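Wulolico Home Storage Program
Shared Kitchen Drawer Study, Pastville site
Interim progress report to the Aaltonen Fund

Reporting stage: second of three
Grant line: household storage, small tools and utensils

1. Purpose of this report

The Aaltonen Fund supports a study of how small hand tools are stored and returned in kitchens used by more than one household. The second stage covers a single drawer and the work surface that pulls out over it. This report sets out what has been done since March, what it has cost, what is behind schedule, and what we propose to do with the remaining money.

The first report dealt with cupboards and open shelves. Its findings are not repeated, except where they affect the drawer work. 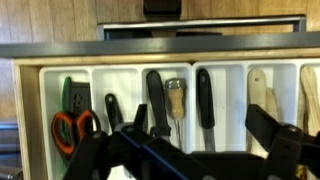 Report prepared by Oksana Karpenko, Storage Studies
Submitted 2020-07-14 | Wulolico, Pastville

2. Work completed

The drawer has been refitted with a white plastic organizer tray. Before the refit, tools lay in a single open space and long items were stored diagonally, which took up most of the usable area. The tray divides the drawer into compartments. Long-handled tools go in the narrower ones, and bulkier items such as scissors go where there is more width.

The tray was chosen over a set of separate bins. In the bench trial the bins moved when the drawer was closed hard, and gaps opened between them. Small items then fell into the gaps. The one-piece tray did not move in the same trial.

A contents policy was agreed with the Pastville households. The drawer is for hand tools used in preparation and serving: spatulas, spoons, peelers, scissors, knives. Flatware is kept elsewhere. Tools that are not strictly for cooking may stay if a household asks for them. A wooden-handled pointed tool was kept on that basis, and we have recorded it under "other."

Tools are stored as they come to hand within the correct compartment. An earlier draft of the policy asked users to lay every handle the same way. Compliance was poor and the rule was dropped after the first review. Some tools are now left leaning on the dividers with the handle above the rim. The item is easy to find and pick up in that position, but the drawer needs more clearance above the tray. We have added a clearance check to the fitting procedure.

3. Observations

3.1 Return of tools. We logged 2,394 returns in the study period. A return is counted when a tool goes back into the drawer after use, whether or not it goes into the agreed compartment. Of these, 200 were to the wrong compartment. Most of the errors involved short tools with dark handles, which users find hard to tell apart from above.

3.2 Handle color. Tools with bright handles were returned correctly more often than tools with black handles. Users also reported finding them faster. The effect is clear for scissors and weaker for everything else. We do not yet know how much of it is color and how much is shape, as the scissors are also the only looped item in common use. The third stage should include a black-handled pair for comparison.

3.3 Sharp items. Knives remain the main open question. The organizer has no blade cover, and a knife placed point down is held upright only by the compartment walls. Two households asked for a separate knife block. The others preferred to keep knives with the rest of the tools. Sugeng Chin is preparing a short note on blade guards, to be sent to the Fund separately.

3.4 Use of the pull-out surface. The surface extends over the drawer and was included in the study at the Fund's request. It is used mainly for setting down items between steps: bowls, lids, spoons, ladles. When it is fully out, access to the rear of the drawer is reduced. Users who needed a tool from the rear either pushed the surface back or reached underneath. Reaching underneath was the more common choice and accounts for several complaints about scraped knuckles.

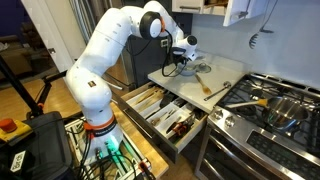 The distance between drawer and range matters in the same way. A tool taken from the drawer is normally used at the cooktop or on the pull-out surface, and in both cases the user should be able to put it down without turning around. At Pastville the range is directly to the right of the drawer. Spoons and ladles are often set on the surface during cooking and returned to the drawer only when the meal is finished. Our log treats this as one use, even when the tool has been picked up several times in between.

We looked at adding a fixed rest for long utensils beside the range. The Flivosier rest was tested on the bench and rejected. It is stable when empty, but a heavy ladle tips it. No other product has been tested so far.

3.5 Cleaning. The tray lifts out in one piece and is washed by hand. Crumbs collect in the corners of the narrow compartments and a bottle brush is needed to clear them. Glossy plastic shows marks early, which users disliked, although it also meant that the tray was washed more often than the old drawer base had been.

4. Budget

Spending in this stage came to 700 dollars against the equipment line. The figure covers the tray, the bench trials and replacement of worn hand tools. A further 70 dollars was spent on printed labels, charged to the materials line. The labels have not been fitted. Users said they would not read them inside a drawer, and we accept that the purchase was made too early.

No transfer between budget lines is requested.

5. Delays

The interviews planned for March were moved to later in the stage, and the write-up is incomplete. Transcripts are finished for all but one household. The wrong-compartment log was kept on paper at first and had to be retyped – some entries do not name the tool, and these are counted in the total but left out of the comparison by handle color.

6. Next stage

The following work is planned.

Complete the interview write-up and send it to the Fund.
Test a second utensil rest with a wider base.
Add the black-handled scissors and repeat the comparison.
Measure drawer access with the pull-out surface half extended.
Decide on knife storage once the blade guard note has been read.

We ask the Fund to confirm whether the comparison in the third item may be charged to the equipment line. Questions on the log or the bench trials should go to Sugeng Chin, and questions on the budget to Oksana Karpenko.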